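The Last Ferry to Brarcombe

I was nineteen the summer I crossed the strait with a suitcase full of grey clothes and a jar of my grandmother's sourdough starter wrapped in a tea towel, and I still think it was the best thing I ever did!

The ferry left Alport at four in the afternoon. You have to picture the wharf as it was then, with the fish co-op on one side and the chip shop on the other, and the gulls walking up and down between them as though they'd been put in charge of both. I bought a bucket of chips I couldn't afford. I ate them on the top deck with the wind flinging vinegar into my eyes, and I watched the whole town shrink to the size of a biscuit tin, and I laughed out loud. A woman in a yellow raincoat moved two seats along.

I had a job waiting. It was only at the Hotel Ollent, and it was only the kitchen, but the letter had said "accommodation included" and I had read those two words until the paper went soft. A room! With a door! I'd shared mine with three sisters and a budgie since before I could walk.

The sea got up after the lighthouse. Oh, it was glorious. Great green hills of it, and the old boat climbing every one with a groan and then sliding down the far side while the crockery went mad in the galley. People went below in ones and twos, looking waxy. I stayed up top with my arms around the jar, singing to it, because my grandmother had told me a starter likes company and I wasn't going to be the one who let it die after all those years on her windowsill.

By the time we tied up at Brarcombe it was dark and raining sideways, and the jar had burst its lid inside my suitcase.

I found this out in my room, which was number four, at the top of the back stairs, with a sloping ceiling and a window the size of a tray. I opened the case and there it was, gloriously alive, bubbling through everything I owned. It was in the sleeves. It was in the pockets. I scraped back every spoonful I could, put it in the tooth mug, and carried the rest of the mess down to the laundry, where I stood at the tubs until midnight with my arms pink to the elbow.
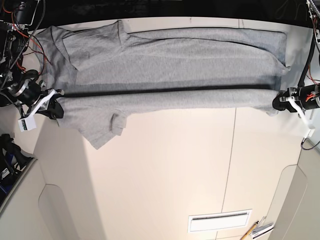
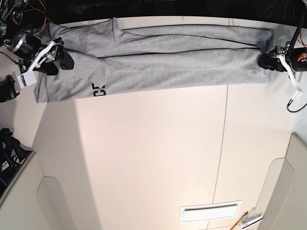
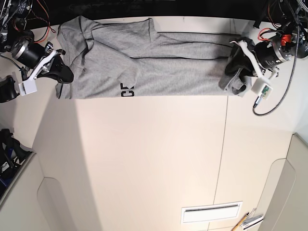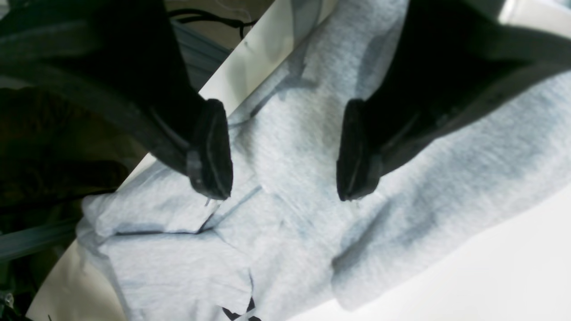 Grey on a pale tabletop, all four.

In the morning I wore a borrowed apron over a borrowed dress and started on the potatoes. The cook was a wide, silent person who had been there longer than the stoves. She looked at the tooth mug on the sill beside me and lifted the saucer off it and put her nose right in.

"Whose is this?" she said.

"My grandmother's," I said. "And her mother's."

She took down the big crock from the top shelf, the blue one with Baláž stamped on the base, and wiped it out with a clean cloth. Then she handed me the flour. She didn't say another word until lunch, but she hummed, and the dishwasher told me later he had never heard her do it before.

We fed it that day and the next. On the third morning I came down at five, with the yard still black and the milk crates rattling outside, and the crock had risen so high it had pushed the plate clean off the top. I yelled. I couldn't help it! The cook came running with a ladle in her fist, ready to clout a burglar, and when she saw what it was she put the ladle down and kissed me on the top of the head.

Four loaves, that first bake. We stood at the oven door like children. The crust had gone the colour of a saddle and it crackled when it met the cold air, such a tiny noise, like someone walking over frost a long way off. We tore the first one open far too soon, burnt our fingers, and ate it with butter and salt, standing up, with the guests' bell ringing and ringing in the hall.

"Let them wait," said the cook, with her mouth full.

I cut another slice and passed it through the hatch to the dishwasher, and then I went and found a clean jar, filled it to the shoulder, and wrote my grandmother's name on the lid.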